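Brevbridge Book Exchange - Frequently Asked Questions

Where are you?
Upstairs at 83 Fairweather Road, Brevbridge. The door is beside the chemist and there are 20 steps up. If the stairs are a problem, ring the bell and we will bring a selection down to you.

When are you open?
Saturday, 10am to 3pm. We close for the whole of June.

How does the exchange work?
Bring a book, take a book. You don't need to match like for like, so a hardback can go out for a paperback. If you have nothing to bring, the charge is £1 a book.

Do I have to join?
No. Members pay £12 a year and can reserve titles and borrow up to six at a time without swapping. Forms are on the desk.

What won't you take?
Encyclopaedias, magazines, school textbooks more than five years old, and anything with mould or a strong smell of smoke. Please don't leave bags in the doorway when we are closed - they get rained on and we end up paying to have them taken away.

I have a whole house to clear. Can you help?
Sometimes. Write to Marama Ellery first with a rough list and a few photos of the spines. We can take up to 154 books from one household in a year.

Can I get a book back if I gave it by mistake?
Tell us as soon as you can. If it is still on the shelves it's yours. We don't keep a record of who takes what, so once it has gone we can't trace it.

Do you sell online?
No. Danilo Lacson looks after older and signed books, and those can be bought at the desk at the marked price.

How are the shelves arranged?
Fiction is by author's surname. Everything else is by subject, then by height where space is short.
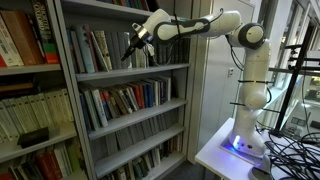 Large print has its own bay next to crime, and children's books are in the back room, sorted by age.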